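The long wait for a straight answer on ventilation

By February, the windows at the council offices in Nenham had been open for so long that staff kept blankets in their desk drawers. A notice by the lift told them to let in fresh air for ten minutes every hour. A second notice, put up by a different department, told them to keep the heating in.

The town's public health team had asked for the first notice. The second came from the people who pay the gas bill. It took three weeks for one of them to come down, and by then most people had stopped reading either.

Disputes like this ran through much of local government during the winter, and they were seldom about the science itself. The advice on airborne infection had changed, but the leaflets had been printed before it did. In Nenham, boxes of the old version, which dealt mainly with handwashing, were still going out to schools after the new one had been approved.
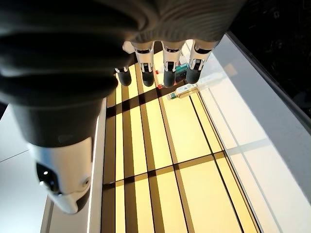
Does opening a window make a real difference to the spread of a virus?

It depends on the room and the weather, but fresh air thins out the tiny droplets people breathe out, and even a small gap helps when several people share a space for a long time.

Nenham's neighbour, Hedum, took another route. Its health team bought 40 carbon dioxide monitors and lent them to schools, care homes and the larger shops. The monitors do not detect a virus. They show how much exhaled air has built up, and a high reading means the room needs airing.

The scheme was cheap and, at first, unpopular. Head teachers said they had no wish to police a number on a wall. Two care homes sent theirs back. The team then changed the letter that went out with each monitor, cutting it from three pages to one, and fewer complaints came in after that.

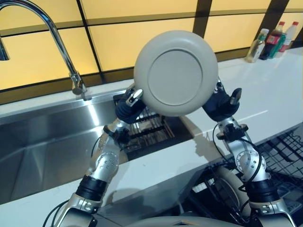

What should a school do if a classroom monitor keeps showing a high reading?

Open the windows and the door first, then check that any vents are clear, and if the reading stays high, use the room for smaller groups until the ventilation has been looked at.

Money is the harder part. Older buildings in both towns have windows that were painted shut years ago, and freeing them can cost up to £100 each. Hedum has set aside a small fund for the work. Nenham has not, although its health team has asked twice.

Parents have followed all of this from a distance, mostly through the Flevon message board, where school letters are copied out and argued over.
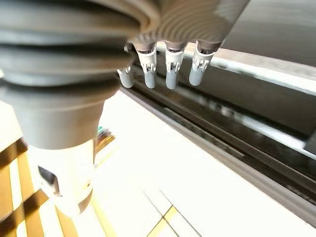 Au wrote there that the monitor in her son's classroom had been the first thing all winter she could understand without ringing someone, and asked why the readings were not sent home with the weekly newsletter.

Hedum's team says it is looking at that for the spring term. Schools would have to agree to it, and several are worried that a single bad afternoon would be taken as the usual state of the room. Nenham, meanwhile, has ordered a new leaflet.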